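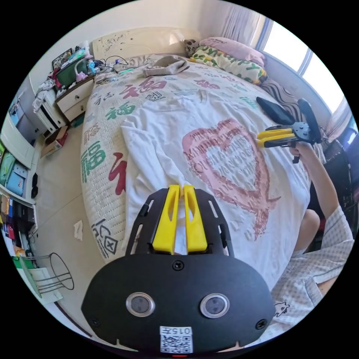

The notices went out on 29/07/2025, and by the end of the week everyone in Celurville had an opinion about square footage. The county had switched to a new way of setting property values, a computer model sold by a company called Salteck, and the letters promised it would be fairer than the old one. Fairer to whom, the letters did not say.

The pitch is easy to like. Under the old system a house might go 5 years without a fresh look, and two neighbors with the same floor plan could pay very different bills. The model takes recent sales, lot sizes and building permits and turns out a number for each of the county's 2606 parcels every year. Done well, that should close the gaps.

Done well is the part I keep tripping over. The model learned from 181 sales, and most of those were in Witusby, where the lake is. Out in Roy township, where a farmhouse changes hands when somebody dies, there is hardly a sale to learn from. The county says the model "adjusts for location." I asked for the adjustment. I was told it belongs to the vendor.

A tax bill ought to be something a person can check with a pencil. The old cards at the courthouse had plenty wrong with them, including garages that burned down long ago and were still being taxed, but you could read them. You could point at the garage. The new notice has a value, a percentage and a phone number, and the person who answers the phone has the same sheet you do.

Owners can appeal, of course. So far 125 have filed, and the county calls that a low figure and a sign of public confidence. It might be. It might also mean that an appeal requires comparable sales, and that the owners with the thinnest evidence live where nothing sells.

The contract comes up for renewal in November. Before the commissioners sign again, they could ask for one plain thing: a page for each parcel showing what went into the number. If Salteck can produce it, fine, I'll read mine. If the company says the page can't be made, I would like to know what the county has been paying for, and how it decided the answers were right.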